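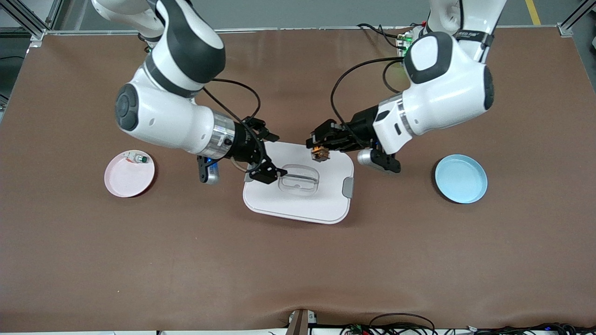 Books & Writing

Help Boards > Books & Writing > Memoir and Life Stories

New threads | Unanswered | Members | Sign in

We use cookies to keep you logged in and remember your settings. Accept | Manage

How do I review a memoir when I know the person who wrote it?

Seema Solanki
8 Nov 2019

Hello all, bit of an awkward one. I do a small book blog (mostly memoirs, the odd travel book) and a woman I used to share an office with has published her life story. It's called Tuvirau, after the house she grew up in, and she's asked me very nicely if I'd put a review up. I said yes before I'd read it. Silly me!

I've finished it now and I'm stuck. The first half is lovely. Her mum practically walks off the page, and there's a chapter on learning to swim that had me in bits on the bus. Then she gets married and it all goes flat. It's lists of jobs and house moves for 14 chapters, and her ex-husband comes across so badly that I started to doubt the telling of it a bit. I met him once or twice and he seemed fine, though I know that means nothing.

Do I say I know her? Do I mention the ex at all? And can I say the second half drags without it sounding like I'm saying her life was dull? I normally give marks out of 5 and I'm tempted to leave them off this time, but regular readers would spot it straight away. I've written three openings and hate the lot.

Jean Purves

Yes, say you know her, and say it in the first couple of lines. "I used to work with the author" is plenty. I once left it out of a write-up for our parish magazine and had a very stiff letter about it, and it took all the fun out of the thing.

As for the dull bit, I always try to talk about the pages. So I'd say the chapters after the wedding are short and rushed, and that I wanted more of what was in the early ones. You could even quote a few lines of the swimming part and then say you missed that voice later on. Any reader will get your meaning, and she may even agree with you (mine did, years afterwards, over a scone).

I'd leave what you know of the husband well alone. You can say she gives us her side and we don't hear much of his, that's a fair thing to say about any memoir. But the man you met at a works do isn't in the book, so he's got no business in the review. Keep the marks if you always give them. Three and a half is a perfectly decent score!

Obed Ayaaba

just tell her you're too busy. I reviewed my cousin's book and he didn't speak to me until May

Nipon Sriwong

I'm with Jean on nearly all of it, but I'd drop the marks for this one and put a line at the bottom saying you don't score books by people you know. Then it's a rule and you've got it ready for next time. There will be a next time, believe me, once word gets out that you've done one.

One more thing from the other side of the fence. I had a memoir out myself, only a little one, and the review I still go back to is a mixed one. The chap had clearly read right to the end and he picked out a paragraph about my father's bicycle that I'd nearly cut. He also said my middle was baggy, and it was. What hurt far more was a friend who wrote two glowing sentences and got my village wrong.

Would you send it to her before it goes up? I wouldn't, myself. You'll only end up rewriting it between you. A quick message on the morning it's posted would do nicely.

Seema Solanki

Thank you both, and Obed, that did make me laugh. I'm going to start with the swimming and work out the marks last. Jean, did you ever answer the stiff letter?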